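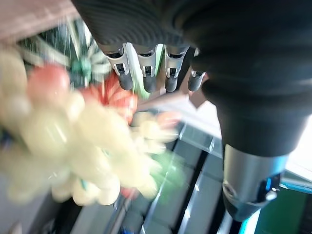
May, workshop notebook, a bit after 2 in the afternoon

Grapes today! I've been putting off the fruit for the Stestby window because the bread was more fun, but the order is due and the fruit box has been staring at me from under the bench. So, notes before I forget, and for whoever picks this up when I'm out.

What we're after is a pale bunch, cream going to yellow, the kind that looks as if a bit of light gets into it. Stestby were very clear about that (they had a green set from Oltadis last time and it looked like a bag of marbles under the shop lights). Pale is harder than I figured. Too much yellow and the whole thing reads as butter, too little and you get candle wax.

First try was the tint straight into the clear coat, one pass. Blotchy. It pooled where the grapes touch each other and left the tops nearly bare. Second try I thinned it way down and did several light passes, turning the bunch between each one, and that's so much better - the color builds slowly and you can stop when you like it. I stopped one pass too late on the test bunch, of course. It's on the shelf by the sink with a paper tag on it, please don't pack it.

Hanging them by the stem to dry is a bad idea, by the way. The heavy side swings around and kisses whatever is next to it, and then you have two bunches with a bald spot each. I've gone back to laying them on the mesh rack with a bit of space, turned over at 6 hours. Slower, but I didn't have to touch up a single one.

The Dastomcombe stems are too stiff. They look great in the bag, very woody, but the grapes all stick out like a hedgehog and the bunch won't settle into a bowl. I warmed one with the hair dryer and bent it down and it held okay. The old Åberg stems flop nicely on their own and I'd just use those for anything going in a dish, and keep the stiff ones for the hanging display.

Also on the shine. I love the glossy ones, I really do, but a real grape has that dusty bloom and the shiny finish kills it. Soft highlight, no hard white dot. A tiny bit of matte mixed into the last coat did it, and then a dry brush with the chalk powder just on the top side. Go easy! I did one bunch with far too much and it looked like it had been found in an attic.

Order is 26 bunches, mixed sizes, and we have over 3000 loose grapes in the bins, so no need to buy any. What we are short of is the fine green wire. I used the last decent length on the big bunch and the rest of the roll is kinked.

To do: wire, clean the mesh rack (sticky on the left corner), ask Stestby if they want leaves. I think leaves would look lovely but they're a pain to attach, so I won't push it.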